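Diary, the week the water was off 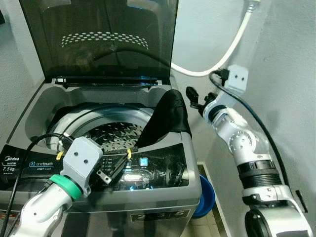
Vol. 2, p. 41

4 June 2019

Water back on at ten past six this morning. I heard the pipes before I was properly awake, a long cough and then a hiss from the bathroom, where I had left the tap open without knowing it. Ran the kitchen tap until it stopped coming out brown. Filled the kettle, both big pots and the bathtub in case they change their minds.

The notice from Lakora was still taped inside the street door. It says the repair on the main under Matoušek Street would take two days. It took five. The original notice went up in March with a different date, and I had stopped believing in it, so I had almost nothing stored when they started.

Laundry first. Everything dark went in together, the black things I wear to work and the towels that don't matter. I had been washing shirts in a bucket with water carried from the tank truck and they never felt clean.

Walked to the bakery while the machine ran. They were open again but only had rolls. The woman ahead of me was telling the counter girl that the whole line is going to be replaced next year, all the way down to the bridge, and the street will be dug up for months. I don't know where she got it. I bought four rolls and ate one on the way back.

Worked on the garden plot from nine-thirty. The tomatoes came through better than I thought they would. The beans did not. The two rows nearest the fence are yellow at the bottom and I pulled eleven plants and put them on the compost. I have seed left over and it isn't too late, so I soaked a handful in a jar and will put them in tomorrow evening if it doesn't rain. The squash didn't seem to notice any of it. The soil under the straw was still damp a finger down, and where I had run out of straw it was like brick. I should buy another bale.

Paid 400 for the hose fitting at Mostell, and it's the wrong thread. The clerk said it fits everything. It doesn't fit mine. I kept the receipt and will go back on Thursday when the older man is in, he at least looks at the part before he sells you one.

Lunch was soup from the freezer and the second roll. Slept for half an hour in the chair, which I hadn't planned.

In the afternoon I wrote to Lakora about the bill. They charge the standing fee whether there is water or not. It comes to 200 for the month and I don't expect to get any of it back, but I wrote the letter anyway and kept a copy in the green folder. Short letter, one page. I took out the paragraph about the tank truck coming at a different time every day — it was true but it made me sound angry.

Called Flollach about the rain barrel. They have one size in stock, 900, too big for the corner by the shed unless I move the woodpile. Measured the corner twice. Might move the woodpile.

Clouds from the west after supper, no rain yet. Wind enough to bang the shed door, so I went out and wedged it. Left the bathtub full for one more night. Knees sore from the beans. Bed at ten.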